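Flonberg Forum
Kitchen and Home > Tea, Coffee and the Biscuit Tin
Thread: Sorting out the tea things, and what to keep them in
Started April 2026

I have finally given the tea corner a proper going-over and I'm far too pleased about it, so you're all going to hear about it. Everything comes out onto the table first. That's my one rule. If it stays in the cupboard you just shuffle it from left to right and call it tidy. The little red packets now have a white tub to live in, filled right up to the top, and I love it, it's like having a sweet shop on the table!

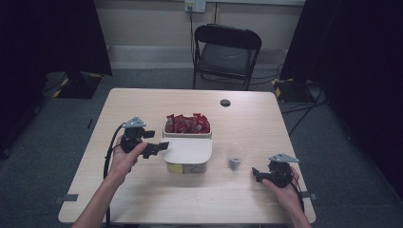

Cyril Gosling
Section host, Tea and Coffee
Posts: 2,835

The tub has a flat lid, which I leave off while I'm working. I know some of you are firm believers in lids on at all times and I expect to be told so. My feeling is that a tub with the lid off gets used and a tub with the lid on gets forgotten, and then you find it at Christmas.

What I can't decide is the loose leaf. For years I kept it in the paper bags it came in, folded over with a peg, and the pegs were forever pinging off behind the bread bin. So I've been trying small see-through pots and cups, one tea to each, and it's a joy being able to look at the leaves properly. A good dark twisty leaf is a lovely thing! You notice the odd pale bit and the stalks, and you start to get a feel for which teas are which before you've even had a sniff.
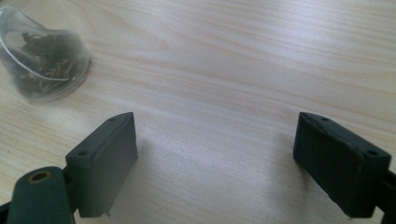
The other nice thing is portioning. I put out enough for an afternoon's drinking in a small pot and leave the main supply shut away, so I'm not opening the big bag every time I fancy a cup. I did this all through February with a smoky black tea from the shop in Zusstead and got to the end of the bag without it going dull on me.

So, two questions. Does anyone else keep loose leaf in clear pots, and does anyone label them? I keep meaning to and then trusting my memory, with mixed results.

Cyril

mugwort_915
Posts: 19

Love this. I did the whole-lot-on-the-table thing on Sunday after reading one of your older posts and found three open boxes of the same peppermint.

I have to disagree about clear pots though. Light is bad for tea. Tins every time.

Parsons
Posts: 612

Agree with mugwort. Tins, tight lids, dark cupboard. Clear is fine for the pot you're using that day and no good for anything longer. I had a green tea in a glass jar on the windowsill and it tasted of hay by the end of the month.

Also lids on, Cyril. You knew I'd say it.

Cyril Gosling
Section host, Tea and Coffee

I did know! And fair enough on the windowsill, I wouldn't do that either. The main supply is in the cupboard in the dark. It's just the small pots that get to come out and be admired.

teapot_hen
Posts: 88

Can I stick up for clear? My kitchen cupboards are so gloomy that if I can't see what's in a thing I don't drink it. I buy small amounts and get through them in a fortnight. Life's too short to open six tins looking for the Assam.

On labels: masking tape and a pencil. Name on one line, the month I opened it underneath. Peels off clean when you change teas.

mugwort_915
Posts: 19

Pencil on masking tape rubs off in my experience, hen. I use a china marker straight on the tin. Comes off with a bit of washing-up liquid.

Parsons
Posts: 612

Seconding the china marker. And please wash and dry pots fully between teas. I once put a plain Ceylon in a pot that had held Earl Grey and had Earl Grey for weeks.

foletti_fan
Posts: 41

Off topic, but wrapped things and loose leaf on the same shelf, yes or no? My other half keeps mints next to the tea and I'm convinced my oolong tastes minty. He says I'm imagining it.

teapot_hen
Posts: 88

You're not imagining it. Mints go in another room.

Cyril Gosling
Section host, Tea and Coffee

Another room might be a bit strong, but I'd certainly give them another shelf! Tea picks up everything. Mine spent one winter beside the curry powder and I'm still not over it.

Right, I'm persuaded on the china marker and I've ordered one (over the top for a handful of pots, I know). Not persuaded on lids. Parsons, how do you stop your tins sticking? I've got 2 from Foletti that I have to open with a spoon handle.

Parsons
Posts: 612

Wipe the rim dry every time you close it. If it's already stuck, run the lid under the warm tap for a few seconds, then dry it off before you open it.

mugwort_915
Posts: 19

Spoon handle works for me. Been doing it for years and the dents give it character.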